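Minutes of the build group meeting, Thursday, 7 p.m.
Place: the home of Salma Abdelaziz, ground floor room
Present: Salma Abdelaziz (chair), Abdelghani Chraibi, Marwa Benkirane, Adel Kettani (minutes)
Excused: Abdelilah Shehata, who sent his notes by mail

1. Minutes of the last meeting
Accepted with one correction. The second set of jaws was printed by Marwa, not by Abdelghani. Adel apologized for the mistake.

2. Money
The group had 2,545 in the shared account at the start of March. Two payments were made: 204 to Harketico for bearings, screws and the black filament, and 38 for postage. Abdelghani asked if we can order the next bearings together with the Slaoui workshop, to save the postage. Marwa will write to them.

3. Hand-held grippers
Marwa reported on the jaws. The linkage now closes evenly on both sides after she made the holes of the pivots a little bigger. On the left arm there was still some play, and she put a thin washer there. Salma said that the play does not disturb her when she works with big pieces, but with small ones she feels it in the hand.

The blue ribbed pads were discussed for a long time. Abdelilah wrote in his notes that the ribs should be deeper. Abdelghani does not agree — he thinks the material is too hard and the depth is of no importance. It was decided to keep the present ribs and to cast one pair in a softer material. Abdelghani does this at home and brings the pair to the next meeting.

4. Recording at the table
Salma proposed that we continue with food on the table, as the objects have different shapes and are easy to buy. Mandarins and tomatoes are round and roll away. Dates are wrinkled and small, and the pads do not always get a good hold on them. The target is 2,000 good recordings before we begin with the training on the Curomeo board. Adel asked that every person writes down the failed tries also. Agreed.

The cardboard tray stays as the place to put things into. Marwa would like a tray with higher walls, but Salma wants to keep it shallow until the first training is finished. 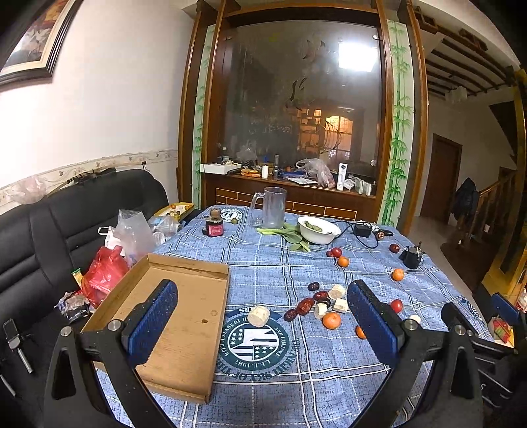

Question from Marwa: Must the tray stand in the same place for every recording?
Answer from Salma: Move it a little between recordings, so that the arm does not learn only one place.

5. The arm
The base plate is ready. The motor for the wrist makes a noise when it turns slowly, and Adel suspects the gear. He will open it and compare with the drawing from Nastholm. If the gear is worn, we buy a new one from the shared account, no further vote is necessary.

6. Other business
Abdelilah asks in his notes who has the small torque screwdriver. Abdelghani has it and will return it. Salma asks everybody to charge their batteries before they come — last time we lost half an hour.

Tasks
Marwa: letter to Slaoui, second washer for the left arm
Abdelghani: soft pads, screwdriver
Adel: wrist gear, list for failed tries
Salma: fruit for the next session

The meeting was closed at 8:40 p.m.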